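Imprimer cette page | Envoyer par e-mail | 7 partages

Sociologie du travail ordinaire
Notes de cours, séance 4 : l'attente
Marisol Sotelo
Version du 14 septembre 2021

Rappel de la séance précédente : le temps de travail se négocie, se mesure et se paie. Le temps d'attente, lui, se contente d'exister. Il figure rarement dans les contrats et jamais dans les organigrammes, ce qui ne l'empêche pas d'occuper une part considérable des journées, y compris la vôtre, y compris maintenant.

1. Trois mots à ne pas confondre

La pause est accordée. Elle a un début, une fin, parfois une machine à café. L'attente est subie : on dépend de quelqu'un ou de quelque chose qui n'est pas prêt. Le temps mort est un jugement porté de l'extérieur, en général par une personne munie d'un tableur. Un même quart d'heure peut porter les trois noms selon qui le raconte. Dans vos copies, précisez toujours de quel point de vue vous parlez (l'an dernier, j'ai lu 30 copies où « l'employé ne fait rien » tenait lieu d'analyse).

2. L'enquête de Gekholm

Eduard Polák a passé le mois d'août dans les entrepôts de Gekholm à suivre des équipes de préparation. Son carnet compte 70 pages, dont une bonne moitié consacrée à des gens qui patientent. Le chef d'équipe lui avait pourtant assuré que « chez nous, on n'attend pas ». Polák note la phrase à son arrivée, puis note qu'il attend son badge.

Il en tire une distinction utile. L'attente outillée s'appuie sur un objet : journal, cigarette, téléphone. L'attente nue n'a aucun support et se remarque davantage. C'est aussi celle que l'encadrement reproche le plus volontiers, alors que sa durée est la même.

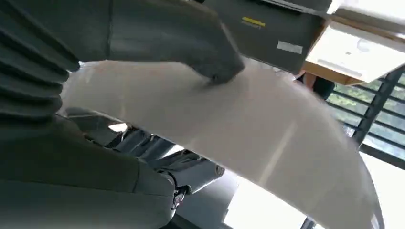 Attente outillée : l'homme accroupi, un téléphone entre les mains (seconde photo).

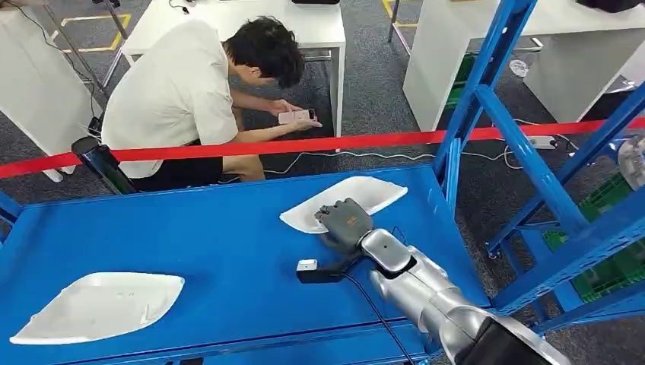 3. La posture et le lieu

Marleny Espinoza a repris la question à Trolen, dans une administration dont la salle d'attente venait d'être refaite par le cabinet Serrano. Le cahier des charges promettait un « espace de transition apaisé ». Les usagers se tenaient debout dans le couloir, d'où l'on voyait mieux les guichets. Il faut en retenir que l'on attend là où l'on peut surveiller la fin de l'attente, et que les fauteuils n'y changent pas grand-chose, même verts.

Objection classique, due à Þröstur Nørgaard : certains s'éloignent exprès, pour ne pas avoir l'air d'attendre. L'objection est bonne. Elle suppose un statut assez confortable pour qu'on vienne vous chercher.

4. Pour la prochaine fois

Lire le chapitre 2 de Consuelo Villca (polycopié, à retirer au secrétariat ; prévoir un délai, que vous pourrez compter comme terrain). Observer une situation d'attente de votre choix pendant 30 minutes et en rendre compte en 2 000 signes, espaces compris. La gare de Fillov est interdite, tout le monde la prend.

Les retards seront lus avec intérêt et notés comme des retards.

Imprimer | Envoyer par e-mail | 0 commentaire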